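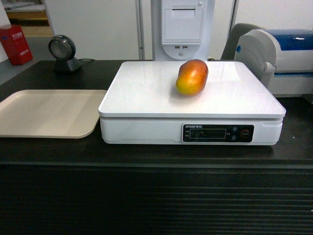

Notes for the Turkside talk, 29/01/2025. Talk slowly, skip the jokes if they're tired after lunch.

Start with the question I always get: do you trust your scale? Hands will go up. Ask the ones with their hands up when they last put a known weight on it. Wait. Let it be uncomfortable for a second.

I'm not here to sell anybody a scale. I've read the brochures for the Wragg and the Tresum and they both promise that weighing fruit at the counter will "pay for itself." Maybe. Neither brochure says over what period, or for a shop of what size, and I'd like to see those numbers before I clap.

Mango story. At Nolley we sold by the piece for years, then went to selling by weight in June. The argument was fairness: big mango, big price. Fine. But a customer picking one mango wants to know what it costs before it gets to the register, and now she can't. Does that cost us sales? I don't know. The people who say it doesn't haven't measured it either.

Our one test: 1,763 fruit tickets before the switch, 1,145 after. Same number of days. Do NOT let anyone call this proof. Different weather, different fruit, one shop. I'd still want an explanation before doing it a second time.

Next part is the counter itself. Look at how much of it gets used up before a single piece of fruit arrives. Scale, tray, scanner, cables. Then ask where the customer's bag goes.
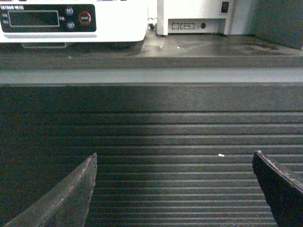 Paloma Abernathy wrote back after the last version of this talk that I was blaming the scale for a bad counter, and that if I gave the thing a clear foot of space on each side most of my complaints would go away. She may be right about the space. I don't buy the "most."

Things to check on Monday, read these out:
Is anything leaning on the platform? A tray that touches it can throw off the weight.
Does it read zero with nothing on it?
Can the customer see the number from where she stands?
Any cord running underneath? Move it.

If somebody brings up the 130 dollar service plan, say I haven't seen what it covers. Same for "smart" labels.

Questions, 30 minutes at most. The parking lot closes early.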